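The first thing you notice about the repair night at Pikholm is the noise. It isn't loud exactly, but it's full: a kettle going, three conversations crossing over one another, somebody testing a doorbell again and again, and under all of it a shelf of old radios, every one tuned to a slightly different idea of the same station.

I came in June, a little before seven in the evening, with a dead tabletop radio under my arm and no great hopes for it. It was a Grarna, the squat kind with the cloth front and the dial that glows the color of weak tea. My aunt kept it on top of her refrigerator for most of my childhood. It told us about snow days. It had been silent in my hall closet for so long that I'd started keeping gloves on it.

Four hours later I walked out a convert, and I've been boring my friends with it ever since. I love this stuff! I love the smell of warm dust when an old set wakes up, and the slow way the sound arrives, like a person coming downstairs. Most of all I love that a radio of a certain age was built to be opened. Four screws in the back, sometimes only two, and there it all is, with the wires in different colors so that a person could follow them by eye from one end to the other.

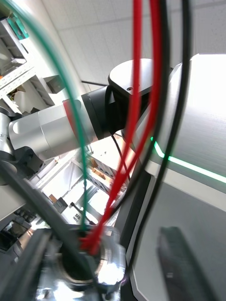

Yutong Jiang disagrees with me about the colors. Old sets lie, she told me, leaning over my Grarna with a flashlight between her teeth (she took it out to say this). Anyone who owned the thing for a month could have swapped a lead for whatever was in the kitchen drawer, so you trust the path and forget the paint. She has found speaker wire standing in for a dial lamp lead, and once a length of picture cord doing nothing at all, very neatly tied.

She was right about mine, too. Someone, and I suspect my uncle, had been in there before us. One lead to the speaker had been twisted together by hand and wrapped in what looked like bandage tape. It had held for decades. Yutong was delighted by it and made two other people come over and look.

The people at Pikholm have a log, a fat ledger with a split spine, and every set that comes through the door gets a number. Mine was 2758. I flipped back through the pages while we waited for the iron to heat, and it's terrific reading. "Hums. Still hums. Owner says leave the hum." "Mouse." "Plays only when tilted, owner happy, has made a wedge." There's a long run of kitchen radios from one apartment building, all with the same cracked knob, and I would dearly like to know the story there.

What counts as a fix is a bigger question than I'd guessed. Some people want their set to look and sound the way it did in the store window. Others want the ball game on the porch and couldn't care less if the insides are half new. Pornthip Nakpan falls somewhere in between. She'll replace a tired part without a second thought, but she hides the new one inside the shell of the old one when she can, and she gets a very private smile on her face while she does it.
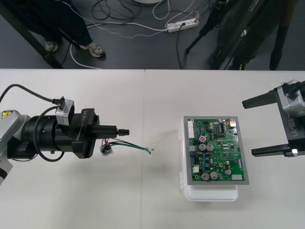
Patience is the part I had wrong. I'd pictured a repairer as a person who knows a lot and moves fast, and the good ones turned out to be slow, almost lazy to watch, with their hands hanging back while they look. They also care a great deal about what they put the work on. Give Pornthip a plain white table, like the one with the circuit board on it in the photo, and she's happy, for a dropped screw shows up on white at once. Give her a brown carpet and she'll wrap up the radio and go home. She spent a good ten minutes just looking at my Grarna before she picked up a tool, turning it a little, humming, and then she put her finger on the bad joint as if it had been pointed out to her.

She learned on a Chantharasri portable, a handsome thing with a leather strap that she bought at a yard sale for 165 dollars, far too much, and then broke almost at once. It took her most of a winter to get it going. She still has it. It sits at the end of the bench and plays dance music very softly, and it's off limits to everyone, including me, and I did ask.

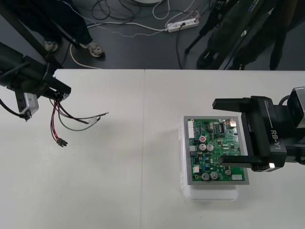

That winter taught her to write things down. Every wire she unhooked got a scrap of masking tape and a letter, and every letter went into a notebook with a small drawing beside it. She still works that way on anything she hasn't opened before, and she made me do it on mine. I complained. Then we stopped for tea, I came back to the bench with no memory whatsoever of what went where, and the notebook knew.

Parts are the worry. Knobs and dial cords can be made at home by a handy person, and there's a cheerful trade in both. Tubes are another matter, and so are the odd little switches Uner used in its bedroom sets, which crumble if you frown at them. Pikholm bought out a closing shop in 2000 and has been living off the boxes ever since. They're stacked to the ceiling in the back hall, labeled in a stranger's beautiful handwriting. Yutong goes in there the way other people go into a bakery.

We plugged in the Grarna at a quarter to eleven. For a while there was only the glow, and I was ready to be a good sport about it. Then came a crackle, and a man's voice, quite calm, reading the farm prices. I yelled. Pornthip told me to turn it down, the doorbell person clapped, and Yutong had already started on the next set, a Uner with a split case and, so far as she could tell with the flashlight, somebody's shopping list folded up inside it.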